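February 11, 2022

Second round on the sourdough starter at the Pascombe kitchen. Fed both jars at the same ratio as last time, but switched jar B over to the Rudd rye. Jar A stays on the Muvcombe white so there is something to compare it to.

Jar A doubled in 4 hours and then sat there. Jar B got past the tape line before that and smelled sharper, a bit like cider. I stirred it down and it came back up by lunch. Left both on the shelf over the radiator, which is probably too warm. The jars should move to the pantry for the next round. 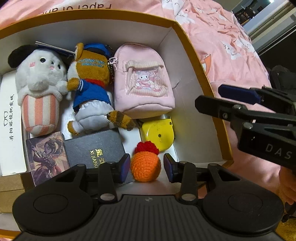
Baked one loaf from each after lunch. Same shaping, same tin, 40 minutes with the lid on for the first 30. The A loaf had the better crust. The B loaf spread more and the crumb was gummy near the base, so either the dough was too wet or I cut it too early. I think I cut it too early.

The Cindico scale is drifting again. It read 2 grams with nothing on it, and pressing zero only helped for a while. New battery before anyone weighs salt on it.

To do: more rye flour, fresh tape for the jars, and try B again with less water. Discard is in the fridge door if anybody wants it for crackers.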